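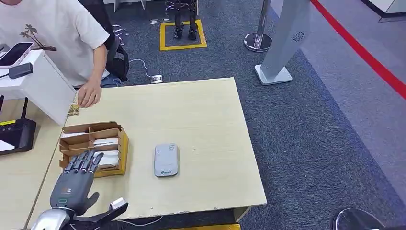 Divided Trays: Frequently Asked Questions

These are the questions we get most often from customers who sort and store cards, packets and other small flat goods in our cardboard compartment trays. If yours isn't answered, write to the Hekerum order desk and Nobuhle Xaba or Braulio Ventura will reply. Page last updated 2023-04-04.

ORDERING

What comes in a set?

The outer box and the partitions. Both ship flat. Labels and lids are sold separately.

Is there a minimum order?

Six trays. Orders of 60 or more ship on a pallet, and someone has to be there to sign for it.

Can I order extra partitions without the box?

Yes. Give us the tray name printed on your invoice (Trelden or Gravwood). The two lines use different slot spacing and their partitions will not interlock.

What is the difference between Trelden and Gravwood?

Trelden is single-wall board and is meant for desk and shelf use. Gravwood is double-wall and is meant for trays that get carried or stacked. The compartments in a Gravwood tray are a little smaller for the same outside size, so check your item against the inside measurement on the product page.

Do you still sell the Aguirre tray?

No. We stopped making it last June. Trelden partitions can be trimmed to fit an Aguirre box if you take a strip off each end. We have no replacement boxes left.

ASSEMBLY

How do the partitions go together?

Lay out the long strips with their slots facing up. Lower the short strips onto them with their slots facing down. Press each crossing until the top edges are level. Then set the whole grid into the box in one piece. Building the grid inside the box takes longer and tends to bend the corners.

My grid leans to one side. Did I get a bad one?

Usually one strip is upside down or one crossing isn't fully seated. Lift the grid out, press every crossing again on a hard table, and put it back. If it still leans, send us a photo of the empty grid from above.

Should I glue it?

You don't have to. If the tray will be moved every day, a dot of white glue at the outside crossings will hold it. Once it's glued you can't remove a partition to make a longer compartment.

Can I make some compartments bigger than others?

Yes. Leave out a short strip, or cut one down with a utility knife and a metal ruler. Keep at least one full-length strip in each direction or the sides of the box will bow out.

FILLING THE TRAY

Should flat items lie down or stand up?

Stand them up. A card or packet on edge can be pulled out without emptying the compartment. A slight tilt is fine and makes the top edge easier to grab. If the items slump all the way over, the compartment is too empty. Put a folded piece of card stock behind them.

How full is too full?

If you have to pinch the stack to get one item out, take a few away. Overfilled compartments push the partitions sideways and the next row gets tight.

Where do I start, left or right?

It makes no difference to the tray. Pick one side and have everyone use the same one. Rigoberto Rosales in our packing room fills from the right and keeps the left rows for returns and odd sizes.

How do I label the compartments?

Put labels on the top edge of the partition or on the outside wall of the box. Labels on the inside walls are hidden once the compartment is filled. Removable labels are better if your categories change. Permanent ones tear the surface of the board when they come off.

How should I set up the table?

Put the tray near one end and leave the middle clear for sorting. Keep the tray back from the front edge so a sleeve doesn't catch it. Two people can work across from each other if the table is narrow enough for both to reach the back row. Wipe the table first. Dust and grit get picked up on white cards very easily.

CARE AND STORAGE

Can the trays be stacked?

Gravwood trays can be stacked three high with lids on. Trelden trays should not be stacked when full.

What if the board gets wet?

Empty it right away, take the grid out and let everything dry flat with a book on top. Board that has gone soft at the crossings won't firm up again and should be replaced.

How do I clean one?

Use a dry paintbrush in the corners. Do not use spray cleaner.

Can I recycle it?

Yes, with ordinary cardboard. Peel off plastic labels first.

RETURNS

How long do I have to return a tray?

You have 46 days from delivery, unassembled. Assembled trays can be exchanged only if a part was damaged or missing when it arrived.

Who do I contact about a large order?

Berenice Manríquez handles orders of 1,000 trays and up, including custom compartment sizes. Macario Cárdenas handles repeat orders for schools and offices. Please include your invoice number if you have ordered before.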